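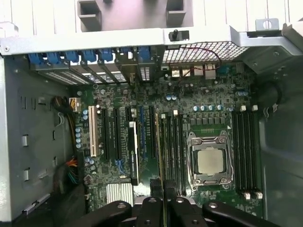
Expansion area with side panel off. Blue retention clips above the slot covers, mesh grille to the right.

Visit report, Verhoeven refurbishing site, Felton — May 16, 2022

Geert Hermans took the two of us through the teardown hall. Intake for the quarter stood at 3377 units, of which 400 were towers. Cards come out first, then cables, then the power supply. The slot covers stay with the case.

The Dell tower was laid on its side on a slotted aluminum table, which leaves the board facing up. 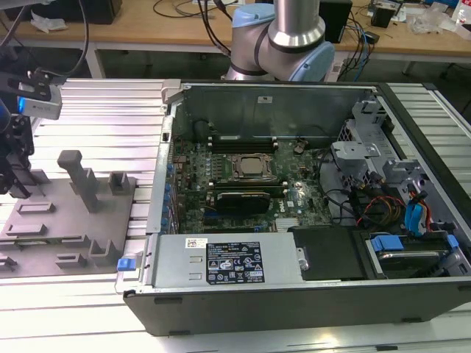 Dell tower, open. Power supply with blue release latch at its far left end.

Boards go to Stulham for grading — next transport in June.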